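Notebook, knit bench
October 1, 2023

Pilling box stopped at 2,633 turns on the counter. It was set to go further. The belt had walked off the pulley again and was lying in the bottom of the housing looking innocent. I put it back, turned the box over by hand to feel for anything grinding, and found only the usual squeak from the left bearing. I'm calling the run valid up to the stop, which means the comparison with the September swatches is off until somebody runs those to the same number. Somebody is me.

What's in the box, for whoever reads this next: the Hemmin lambswool in plain stockinette, the Hemmin again in a tight rib, and the Bivano blend in stockinette. All knitted on the same bed at the same tension dial setting, which, as we learned in the spring, does not mean the same tension. The Bivano is slipperier and comes off looser at any setting. I keep meaning to write a correction table and I keep writing this sentence in place of it.

Results by eye, under the slanted lamp, against the printed cards:

Hemmin stockinette: fuzz all over, small pills starting, mostly along the fold line. Same as always. A soft yarn behaving like a soft yarn.

Hemmin rib: clearly better. Fuzz on the ridges, next to nothing in the valleys. The pills that did form are clinging on by a few fibers and came off when I brushed past them with my sleeve, so please do not brush past them with your sleeve before grading.

Bivano stockinette: worst of the bunch, and worst in an interesting way. The pills are hard and round and will not let go. The nylon in the blend is acting as an anchor. The wool breaks and would happily leave, and the nylon hangs on to it like a relative at a bus station. The sales sheet describes this yarn as "resistant to everyday wear," which I suppose is true of the pills.

Boonsong Meesuk graded the same swatches blind after lunch and put the Bivano half a grade higher than I did. We argued. His point is that I'm marking on density when the card shows size. My point is that the card was photographed when men wore hats and has faded to the color of weak tea. We wrote down both numbers and agreed to disagree until the new cards come, which the supplier has promised for December. The supplier did not say which one.

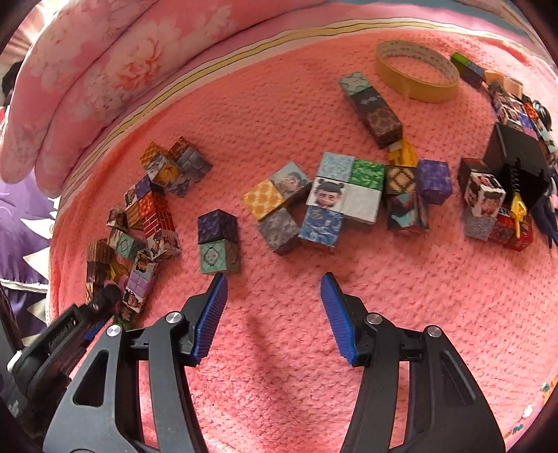
Pink knitted blanket with the block cubes on it.

Moving on to washing. The plan was to get shrinkage numbers on the same three fabrics through a wool cycle at 30 degrees C, dry flat, measure, repeat. I marked the squares with cotton thread this time. The laundry pen we used in September was sold as permanent and proved to be permanent in the sense that the stain is still on my cuff. On the swatches it was gone after the first rinse.

Detergent is the Testidero wool wash, the one without enzymes. Please check the label before you top up the bottle. The two Testidero jugs look the same from the front, and the other one has protease in it, and protease eats wool. Slowly, politely, and with a light lavender scent. I have now put red tape around the enzyme jug. If the red tape ends up around the other jug I will not be angry, I will simply go and work in ceramics.

Loading: I padded the drum out with the old ballast cloths up to 1,103 grams dry weight including the swatches. Odd number, I know. It's what was on the scale once I'd put in all the ballast that didn't have holes. I'd rather use the same odd number every time than chase a round one, so the whole pile is now in a mesh sack with the weight on the tag. Don't borrow from it to wipe the bench.

First wash came out fine. No surprise felting, nothing bled. The rib had pulled in sideways the way rib does and looked half its width on the rack, and then relaxed once it was laid out and patted. This is where we have been kidding ourselves, I think. How hard you pat is worth more than the wash. I measured the Hemmin rib, patted it again as if I were fond of it, measured again, and got a different answer in the width. Length hardly moved. So the "shrinkage" in the old notes is part wash and part mood.

Proposal, and I'll put it to the others on Tuesday: no patting. Lift the swatch from the drum in both hands, drop it on the mesh from low down, straighten only the folded corners, and walk away. Ugly, but at least it's ugly the same way each time. Boonsong suggested a light glass plate on top while measuring, to keep the edges from curling. Sensible. We have a sheet left from the old display case and it only needs the edges taped.
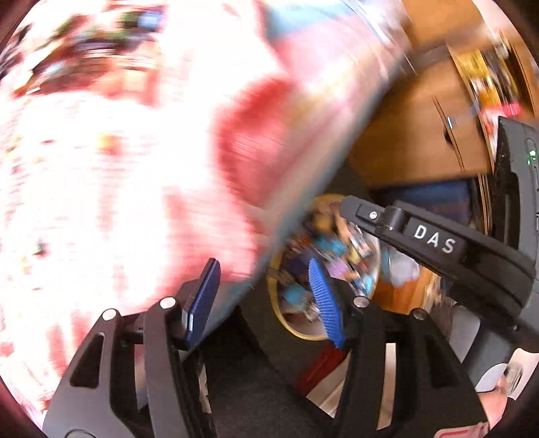 The curling, while I'm on it, is its own complaint. Stockinette curls. Everyone who has ever knitted a scarf in stockinette has found this out and then knitted it again in something else. Our swatches are small enough that the curl eats well into the measuring area, and the fix is just to knit them bigger, with a garter border all the way around, and mark the square inside that. It costs yarn. I'd sooner spend yarn than spend another afternoon holding down four corners with three fingers and a pincushion.

Which brings me to the yarn shelf. The Cendell cones arrived, and they're lovely, and they are not the ones we ordered. We ordered undyed. These are a sort of wet-sand color that the invoice calls "natural," so technically we have been outmaneuvered. I've pulled a length and boiled it in plain water to see whether anything came off. The water stayed clear as far as I could tell against the white enamel. I'd accept that as good enough for pilling but not for the dye trials, where I want to know what's underneath. Cones are on the top shelf with a note. The note says WAIT. Please wait.

Handling notes on the Cendell, since I had it out anyway: two-ply, fairly high twist, dry feel, smells strongly of sheep when warm. I unpicked some ply by hand and the fiber is longer than I expected. Long fiber and high twist ought to mean fewer pills, and if it doesn't I would like to hear about it from the box and not from a brochure. It also split on the needles when I knitted a bit by hand, though I was watching the kettle at the time and won't hold that against it.

I tried it with a smooth steel needle and then a bamboo one. Better on the bamboo. Slower, too. For the machine it'll need wax, and the wax will need to come out again before any wash test, or we'll be measuring wax. Last winter's numbers for the gray cone were, I am now fairly sure, measurements of wax. I have put a pencil line through them and written my initials beside it, as one is supposed to.

Small jobs done while the second wash was running:

Oiled the left bearing on the pilling box. Squeak has moved to the right bearing.
Relined the box. The old cork had gone shiny along the bottom, which must have been going on for some time and probably flatters everything we've tested since summer. Offcut of old lining is in the drawer if anyone wants to compare.
Replaced the bulb in the slanted lamp. The new one is whiter and makes every swatch look worse. Grades from before today were under the yellow bulb. Noted, with regret.
Threw out the moth trap. It had caught plenty of dust.

On the relining: it does mean today's pilling run was on worn cork, and the next won't be. So the rerun of the September swatches I promised at the top has to be a rerun of today's as well. I wrote that out twice in the hope that it would come out differently.

Second wash finished late. Swatches dropped on the mesh according to the new no-patting rule, door shut, dehumidifier on low. Nothing measured yet. The Bivano has a crease across one corner from the drum seal and I left it alone on purpose, so if you come in before me, leave it alone too.

To do:
Tape the glass.
Knit new swatches with garter borders, Hemmin first.
New belt for the pilling box, or a word with the old one.
Ask Cendell what "natural" means and get it in writing.
Correction table for tension.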